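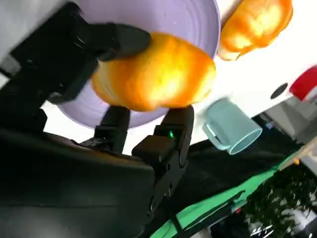
Notes for the home build course, handout 8
Dec 25, 2023 — by Orla Costello
Last updated in December

Gripping soft things: what to believe and what to test

Read this before you buy a hand. Most of you come to this session with a video in mind where a robot picks up food, sets it down, and the clip ends. I'd like you to distrust that clip a little. A clip shows you the try that was kept. It doesn't show the tries before it, or who moved the plate.

Bread is a fair first object. It's light, it costs very little, and it gives under a fingertip. It's also shiny on top and a different shape every time, so a grip you tuned on one roll may do badly on the next. If your only test object is a wooden block, you have tested a wooden block.

Contact

A roll held between an upper finger and two lower ones is touched in a few small places. Ask these questions of any such grip:

Does the upper finger press near the middle of the load, or off toward one end? Off-center pressure lets a long object turn.
How far does the crust give before the motor current changes? On cheap hands you may see no change at all.
What happens when the hand tilts? Hold it level, then tip it slowly and watch the ends of the roll.

Declan Gilmartin will tell you that three fingers fix everything. I don't agree. Three fingers give you three places to be wrong, and more wiring — try two first if you're building your own.

Force

The Kadelano controller notes we handed out last term suggest starting at the middle setting. Ignore that for food. Start at the lowest setting that lifts, go up two steps, and stop. Write down the setting, not "gentle."

Wrist cameras

A camera at the wrist is close to the work and sees the fingertips well. It sees the rest of the bench badly, and the view swings whenever the arm does. Edges blur when things move. Before you blame the software for a missed grasp, save the picture and look at it yourself. Donal Horgan spent most of a weekend in the Skunstead shop retraining something that only needed a slower approach.

Cost

The parts list comes to around $389 without the arm. I think that's low. It leaves out spare fingertips and the second power supply, and you will want both.

For next time

Pick one soft object and use it fresh each time. Log every try, including the ones you'd like to forget. Kieran Ó Dálaigh has the blank log sheets. Bring the whole log, with the force settings filled in.

2 comments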